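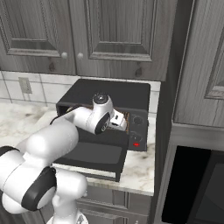

Grey wood cupboard doors above a marble worktop, with a toaster oven.

2020-04-05
By the telly desk

Is Sellthorpe really coming back, and should it?

Stundum sent round an email this week to tell subscribers that Sellthorpe will return for a second series. You may have had it too. The subject line was "You asked, we listened", and it went on to say that 3,595 people had signed the petition on the show's own page asking for more. I've had a look at the petition. It was set up by Stundum, it sits on Stundum's website, and you sign it by pressing a button that also signs you up for the emails. I pressed it myself to see what would happen, so make that 3,594 people who asked.

For anyone who gave up early, or never started, Sellthorpe is the English remake of Silta, the one with the ferry and the two sisters who won't speak to each other. Silta was a slow, odd, rather chilly drama set in a port called Stasiv, where a harbour clerk goes missing and nobody in the town seems to mind. It had six episodes and it stopped when the story did. The remake moved everything to a made-up town on the east coast, gave the clerk a secret bank account, and went on for 659 minutes. I know that because Stundum put the figure in the publicity, as though length was the thing we'd all been wanting.

There were good things in it. The first episode was properly tense, and the long argument in the bait shop was as good as anything in the original. The younger sister was well played all the way through, even when she was being asked to gasp at a filing cabinet. I also liked the music, apart from the whistling.

But I can't be the only one who noticed the story running out some time in episode seven. After that we had the storm, then the power cut caused by the storm, then a whole episode of people remembering what they were doing before the storm. The clerk's body turned up, and then it was somebody else's body. By the end the harbour master had confessed to three different people, and two of them hadn't even asked.

The finale was meant to settle it. What we got was the elder sister standing on the sea wall reading a letter we weren't allowed to see, and then black. Stundum calls this "an ending viewers are still talking about". Well, yes. I read through the comments under the last episode, all 386 of them, and most of the talking was people asking whether their copy had stopped playing early.
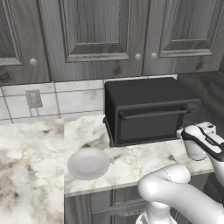 What we've been told about series two

Very little, and some of it doesn't add up. The email says the new episodes will "go back to where it all began". That could mean Stasiv, which would be lovely, except that in the remake Stasiv doesn't exist. It could mean flashbacks. I fear it means flashbacks.

It also says filming is due to start in August. I'd be careful about putting that in your diary, given how things are at the moment — studios are shut, crews are at home, and a good many shows with far firmer plans than this one have gone quiet. The email doesn't mention any of it. There's no word on how many episodes either, or on whether the harbour master will be in it, having fallen off the harbour.

Then there's the letter. A proper answer to what it says would take one scene, perhaps two minutes. If they save it for the second series they'll have to stretch it across the lot, and I have a nasty feeling that it will be opened in episode one, get wet in episode two and be pieced back together by the finale.

What to watch in the meantime

Silta is still on Stundum, though you have to search for it by name, as it's been taken off the drama page to make room for three different tiles of Sellthorpe. It has subtitles, and the English ones have a few howlers (the ferry is called a "wet bus" at one point). Stick with it through the first half hour, when hardly anything happens apart from a man counting ropes. The ropes matter later.

If you do get to the end and still want more of the remake, write in and tell us why. I'd be glad to print a good defence of episode nine.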